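# Entretenir un salon de style : bois verni, dorures, tissus clairs

Les meubles de style demandent peu de travail si on s'en occupe régulièrement, et beaucoup si on attend. Les conseils qui suivent valent pour une pièce meublée en acajou ou en bois teinté foncé, avec un canapé tissu, des rideaux longs et une moquette. Ils sont donnés dans l'ordre où on fait le ménage : du haut vers le bas.

## Avant de commencer

Débarrassez les dessus de meubles et posez les petits objets sur un plateau, dans une autre pièce si possible. Tout ce qui traîne au sol, sous les tables et contre les pieds, se ramasse aussi à ce moment-là. Les boîtes et petits pots ouverts se prennent par les côtés, bien droits, jamais par le bord.

Matériel :

- deux chiffons en microfibre rase, un pour le sec et un pour l'humide
- un pinceau plat en soie, 47 mm de large
- un pinceau rond plus fin pour les sculptures
- un aspirateur avec brosse douce et suceur plat
- du savon noir liquide
- une cire en pâte incolore
- des cotons-tiges

Le pinceau ne doit servir qu'à la poussière. S'il a déjà touché de la cire ou de la peinture, prenez-en un autre.

## Les rideaux

Un rideau à plis profonds retient la poussière dans le creux des plis, surtout en haut. Aspirez de haut en bas, brosse douce, puissance au minimum, en tenant le tissu tendu de l'autre main. Une fois par mois suffit. Ouvrez et fermez les rideaux plusieurs fois avant d'aspirer.

Pour remettre les plis en place, rassemblez le rideau ouvert, lissez chaque pli avec la main sur toute la hauteur et attachez avec deux liens de coton souple, sans serrer. Laissez une nuit. La vapeur fonctionne aussi sur la plupart des synthétiques, mais elle marque les satins et fait rétrécir certaines doublures. Faites un essai sur l'ourlet, côté mur.

Si le rideau touche le sol, relevez le bas sur une chaise pendant que vous passez l'aspirateur sur la moquette.

## Le canapé et les coussins

Commencez par le bois. Sur un dossier sculpté, le pinceau va de l'intérieur du motif vers l'extérieur, et l'aspirateur tenu à quelques centimètres récupère ce qui tombe. Ne frottez pas les creux avec un chiffon : il pousse la poussière au fond et les fils s'accrochent.

Le tissu clair s'aspire avant tout détachage. Passez le suceur plat entre l'assise et les accoudoirs. Les accoudoirs sont la partie qui se salit le plus vite, à cause des mains. Une eau tiède avec quelques gouttes de savon noir, sur un chiffon bien essoré, suffit pour un voile gris. Travaillez d'une couture à l'autre pour éviter les auréoles et laissez sécher fenêtre entrouverte.

Les coussins à fleurs se retournent toutes les semaines si les deux faces sont identiques. Lavez les housses ensemble, même si une seule est tachée, faute de quoi les teintes finissent par s'écarter. Fermez la fermeture à glissière, mettez sur l'envers, 30 degrés, essorage faible. Nous avions pris un nettoyant mousse Wonanis pour des accoudoirs en tissu mélangé ; le résultat était correct, à condition de rincer deux fois.
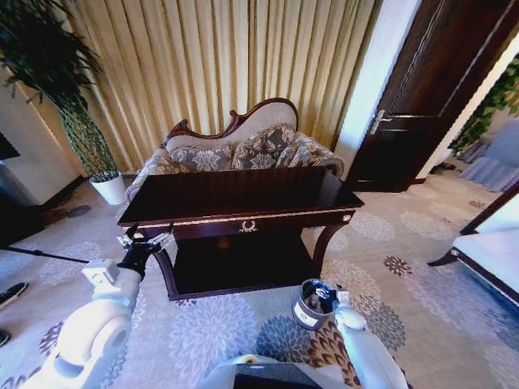 Passez ensuite aux tables. Un dessus verni brillant montre tout : traces de doigts, ronds de verre, rayures fines. Le dépoussiérage se fait au chiffon sec, sans appuyer, dans le sens de la longueur. Si des traces restent, humidifiez à peine le second chiffon et séchez aussitôt.

Pas de produit à vitres, pas de vinaigre, pas de bombe silicone. Le silicone fait briller tout de suite, mais il complique n'importe quelle reprise de vernis par la suite.

## Ronds blancs et petites rayures

Un rond blanc laissé par une tasse est de l'humidité prise dans la finition. Attendez d'abord deux jours, il part parfois seul. Sinon :

1. Posez un linge de coton sec et plié sur la marque.
2. Passez un fer tiède, sans vapeur, trois secondes.
3. Soulevez, regardez, recommencez si besoin.
4. Laissez refroidir avant de lustrer.

Arrêtez dès que le vernis paraît mou. Un rond noir est une autre affaire, le bois lui-même est atteint et il faut reprendre la finition.

Les rayures superficielles se masquent avec une cire teintée, un ton plus clair que le meuble pour commencer. Les bâtons Koskela en brun moyen vont bien sur l'acajou rougeâtre. Remplissez, raclez à plat avec une vieille carte plastique, lustrez.

## Filets dorés, ornements et boutons

Une dorure à la feuille et une peinture dorée se ressemblent de loin et ne supportent pas les mêmes produits. Dans le doute, traitez tout comme de la feuille : pinceau sec, rien d'autre. L'eau dissout certaines dorures anciennes en un seul passage.

Les petits ornements en relief, couronnes, palmettes, rosaces, se nettoient au pinceau rond. Vérifiez du bout du doigt qu'ils ne bougent pas. Une goutte de colle à bois posée au cure-dent règle la question avant que la pièce ne se perde dans l'aspirateur.

Pour un bouton en laiton, dévissez-le si c'est possible et polissez-le loin du meuble. S'il ne se démonte pas, glissez autour un carré de carton fendu. La pâte Tekholm laisse un dépôt blanchâtre dans les gorges ; un coton-tige sec l'enlève. Un laiton verni ne se polit pas, il se lave.

## Pieds, tablette basse, moquette

La tablette du bas est souvent oubliée. Comme elle est dans l'ombre, éclairez-la avec une lampe de poche posée au sol. La poussière y est plus grasse et demande généralement le chiffon humide.

Les pieds courbes prennent les coups d'aspirateur. Contournez-les à la main avec le suceur, tube retiré. Pour déplacer une console, soulevez-la à deux par la ceinture. Tirer un meuble sur une moquette fait travailler les assemblages des pieds, et ceux qui s'évasent vers l'extérieur sont les premiers à céder.

Les empreintes laissées dans la moquette se relèvent avec un glaçon : on le laisse fondre dans le creux, on éponge, on redresse les fibres avec une cuillère. Des patins en feutre Luseo de 3 mm limitent le problème, à changer quand ils se tassent.

## Fréquence

| Tâche | Rythme |
|---|---|
| Dessus de table, chiffon sec | deux fois par semaine |
| Sculptures et ornements | toutes les deux semaines |
| Rideaux, tissu du canapé | une fois par mois |
| Tablette basse et pieds | une fois par mois |
| Cire en pâte, bois ciré seulement | une fois par an, en mai |

La cire en pâte ne sert à rien sur un vernis brillant en bon état.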